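Vernis Priltard sur plan de travail, vos retours ?

Keso
Mardi soir
Le vendeur me jure qu'une couche suffit et que ça tient 100 lavages. J'ai du mal à y croire. Quelqu'un a testé ?

Brimness
Argument de vendeur. Chez moi, 2 couches, et des auréoles dès septembre.

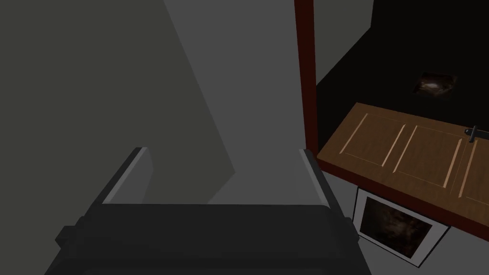
Réponses (suite)

Sharifi
Pas d'accord. Le mien n'a pas bougé — mais j'avais poncé avant.

Brimness
Poncé à combien ? La notice n'en dit rien.

Keso
Bref, rien de prouvé. Je reste à l'huile dure et je garde mes sous.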